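第三章 参选的门槛：谁有资格站到选票上

我第一次认真琢磨“参选门槛”这件事，是在Briklow镇旁听一场镇议会选举的报名说明会。那天我本来只想蹭个座位，写两页笔记就走，结果一坐坐了整个下午（中间连水都忘了喝！）。台上讲的全是表格、联署、保证金，听着枯燥，可越听越觉得，一场选举里最要紧的事，有一大半在投票之前就定下来了。

所以这一章我不打算从投票讲起，我们先讲报名。

多数教材把参选条件分成两类：一类是身份上的，比如年龄、国籍、居住年限；另一类是程序上的，比如要交多少保证金、要找多少人联署。我自己上学时背过这个分类，考完就忘了。后来当了老师，才发现学生最容易糊涂的地方在于，程序条件看上去对谁都一样，落到每个人头上却轻重悬殊。
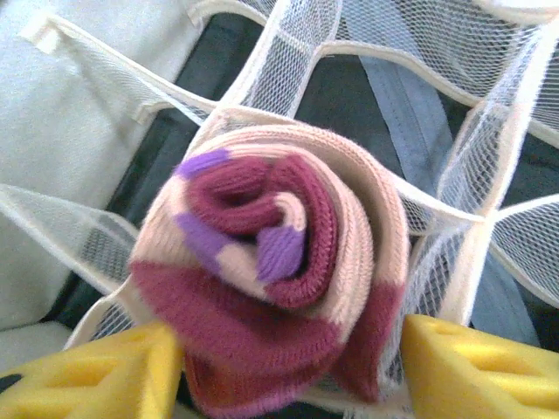 就拿联署来说吧。Briklow的规定是，独立候选人要交齐300个本选区登记选民的签名，政党提名的人只要34个。Haris Shaikh那年以独立身份报名，他跟我讲，签名本身没那么难，难的是签完以后的核对：姓名写法和选民册对不上，作废；地址搬过没更新，作废；同一个人替两位候选人签了，两边都作废。他前后补了两轮才过关。

你可能会问，那干脆把联署取消不就好了？我年轻时也这么想。可你翻翻Stasten区的旧档案，那里有一届什么门槛都不设，选票上密密麻麻印了168个名字，选民在投票间里找人找得满头大汗，废票一下子多了起来。从那以后我讲这一节就谨慎多了，门槛高低各有各的代价，得放在具体地方看。

再说保证金。保证金的道理，书上写的是“防止滥用参选权”，得票达到一定比例就退还。听起来挺公道，对吧？可是能先拿出这笔钱的人和拿不出的人，起点已经不同了。Shahzad Qureshi在说明会上站起来问过一句：“要是我得票够了，钱什么时候退？”主持人翻了半天手册，答：结果公告后六个月内。底下一阵嗡嗡声。对一个靠月薪过日子的人来说，六个月可不短，这段时间房租照交，孩子的学费也照交。 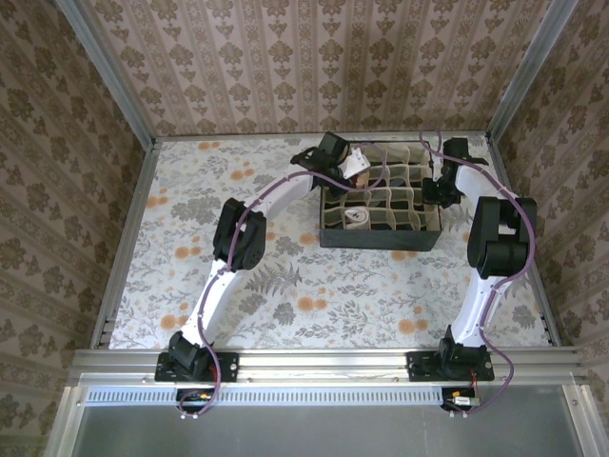 第 34 页

说到这里得补一个概念，叫“有效门槛”。法律条文里写的是名义门槛，有效门槛则要把时间、路费、请假、印材料这些杂七杂八的开销统统算进去。Arkwood选区地广人稀，登记选民近2,000人，散在好几条山沟里，同样是收集签名，在那边跑一趟和在Memon街区敲一圈门，完全是两码事。我建议大家读条文的时候，手边放一张地图，真的，比多读一篇评论管用。

还有年龄。有些地方投票年龄和参选年龄是同一条线，有些地方则把参选年龄往上抬几岁，抬多少、凭什么抬，各地说法五花八门：有讲阅历的，有讲稳重的，也有纯粹沿用旧法、没人动过的。这个问题我放到第三节细讲，那里会用到第二章学过的“被选举权”，忘了的同学请先翻回去看一眼。

本章分四节：第一节讲身份条件，第二节讲联署与保证金，第三节讲年龄限制的来历和争论，第四节讲资格审查由谁来做、不服了找谁申诉。第四节偏长，里面有个完整的申诉案例，建议留出一整块时间来读。

读之前请先做一件小事：找到你所在地方最近一次基层选举的报名公告，把里面每一项要求抄下来，旁边写上你办齐它要花几天、花多少钱。抄好了带来上课，第一节的讨论就从大家的单子开始。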